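Instituto Follmont de Segurança em Automação
Fio sobre a revisão das orientações para ensaios de manipulação em ambiente simulado.

O Instituto publica a segunda revisão das Orientações para Ensaios de Manipulação Robótica em Ambiente Simulado. O documento aplica-se a todos os laboratórios associados e substitui integralmente a versão anterior, que deixa de ser aceite em relatórios a partir de 31 de dezembro de 2023.

O texto foi preparado pelo grupo de trabalho coordenado por Charalambos Stamatopoulos, com contributos dos laboratórios Bromov e Stefanou. Durante a consulta foram recebidos 202 comentários escritos. As respostas constam do anexo final, agrupadas por cláusula.

Âmbito. As orientações abrangem tarefas de contacto com objetos de uso doméstico e de escritório: abrir e fechar portas, acionar puxadores, premir botões, deslocar recipientes. Ficam excluídos os ensaios com pessoas no espaço de trabalho, que continuam sujeitos a procedimento próprio.

Cláusula 2, descrição da cena. Cada relatório deve identificar todos os objetos presentes sobre a superfície de trabalho, incluindo os que não participam na tarefa. Um objeto vizinho altera as trajetórias admissíveis do braço e pode ocultar o alvo. A omissão destes elementos foi a falha mais frequente nos relatórios analisados pelo grupo.

Cláusula 3, ponto de vista. A posição da câmara virtual é declarada antes do ensaio e mantém-se até ao fim da série. As imagens entregues conservam o formato original, com as margens geradas pelo sistema. Não se admitem recortes posteriores.

Cláusula 4, contacto. O relatório distingue entre contacto com o elemento funcional (puxador, botão, pega) e contacto com a superfície adjacente. Tocar no painel de uma porta não equivale a segurar o puxador, e os dois casos são registados em campos separados. Pedimos especial atenção a este ponto, que suscitou dúvidas em vários laboratórios.

Ainda sobre a cláusula 4: uma imagem isolada não comprova a conclusão da tarefa. O êxito só pode ser declarado com base no registo completo do estado da simulação, desde a posição inicial até ao repouso do braço.

Cláusula 5, limites de força. Os valores máximos aplicados na simulação devem ser os mesmos previstos para o equipamento físico. Foram entregues séries em que o limite estava desativado. Essas séries não serão consideradas para efeitos de transferência para o equipamento real.

Repetição. Cada configuração é ensaiada, no mínimo, cinco vezes, com variação declarada da posição inicial. As execuções falhadas integram o relatório nas mesmas condições das restantes e não podem ser substituídas.

Os laboratórios que utilizam a plataforma Nerkix devem indicar a versão do motor de física e o passo de integração. O modelo de formulário já inclui estes campos. Quem utiliza outra plataforma preenche a secção equivalente do anexo B.

A sessão de esclarecimento para os responsáveis técnicos realiza-se em fevereiro, em linha. As perguntas devem ser enviadas previamente ao secretariado, com indicação da cláusula a que respeitam. Não haverá gravação, mas as respostas serão publicadas na página do grupo de trabalho.

Os relatórios em curso, iniciados ao abrigo da versão anterior, podem ser concluídos nesse formato, desde que a data de início conste da primeira página.

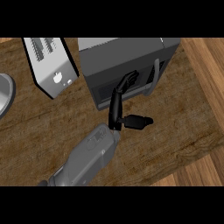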